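Reviews > Workshop and Utility > Wall and Bench Storage
Search reviews Enter a keyword Go

Hanging Basket, Hook Rack and Bench Tray: An Assessment of the Sollow Utility Storage Set

The Sollow set is sold to schools, makerspaces and small repair shops that need to keep a work surface clear without drilling into finished walls. It consists of a white wire-mesh basket that hooks over a rail, a black wire rack with five hooks, and a yellow plastic tray. The pieces may be ordered together or separately. This review covers all three, as used by the Dinham Technical Center over a period of 11 weeks ending in February.

The set was purchased at the regular price of $98. The supplier was not informed that a review was planned.

Basket

The basket is long and rectangular, with a fine mesh and a divider wire across the front. It has 4 hooks along the top edge, which pass over the rail and hold it by its own weight. Installation requires no tools. Staff were able to move it along the rail with both hands while it was empty, and with some effort while it was loaded.

The fine mesh is the principal advantage of this model over the Lam basket that it replaced. Small fasteners that fell through the older basket stayed in place in the new one. The same mesh collects dust, however, and must be brushed out. The white coating was unmarked at the end of the trial except at the hooks, where slight wear was noted.
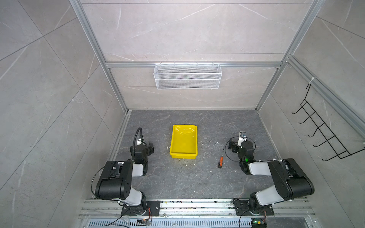 Povilas Laur disagreed on the matter of the mesh. In his view a coarser basket is preferable in any shop where sanding is done, as the dust drops through and can be swept up with the rest, and he would accept the loss of an occasional washer. He also asked that the height of the rail be considered before purchase, as shorter users at his own site could not see into the basket and tended to forget what had been stored there.

The second point is well taken. Purchasers should set the rail at a height that allows the least tall regular user to see the contents. The instructions supplied with the set do not address this.

Hook Rack

The rack has a ladder-like form with five curved hooks that project outward. It is intended for hand tools with a hole or loop at the end of the handle, and for light coils of cable. It performed well with both. Tools without a hole, including most screwdrivers, cannot be hung from it securely, and users of the set will need another place for them.

The fastening is the weakest part of the product. The clips included by Sollow did not fit the rail in use at the Center, and cable ties were adopted in their place. A rack tied only near the top will swing when a tool is lifted off. A second tie near the lower end corrects this, and the Center now treats two ties as the minimum.

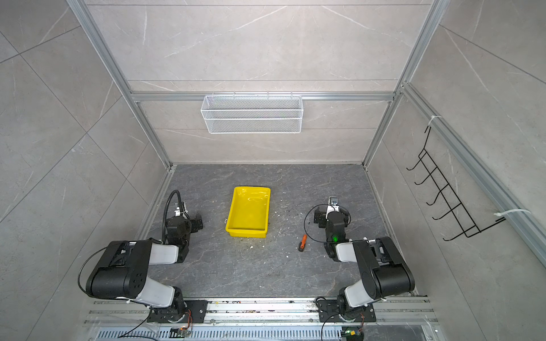 Wen-hsiung Kwok

Tray

The yellow tray is a shallow rectangular bin with sloped sides and a glossy interior. The color makes it easy to find on a dark surface, and the slope allows small parts to be drawn up the side with one finger. It wipes clean with a damp cloth. The glossy finish does reflect overhead lighting, which some users found distracting when sorting bright metal parts. A matte version would be welcome.

The tray does not contain everything. Crumbs and trimmings still reach the surface beside it during ordinary work, particularly on the side of the user's dominant hand. A larger tray is offered by Stasesel at a higher price, but it occupies more of the bench than most stations can spare. The Center has kept the Sollow tray and added a hand brush to each station.

Durability and Care

No piece failed during the trial. The basket was loaded to 20 pounds for one afternoon without visible bending. The set should be kept away from solvents, in accordance with the printed instructions.

Recommendation

The basket and the tray are recommended for general workshop use. The rack is recommended only where the purchaser is prepared to supply suitable ties or clips. Departments that already own a rail will find it more economical to order the basket and tray separately.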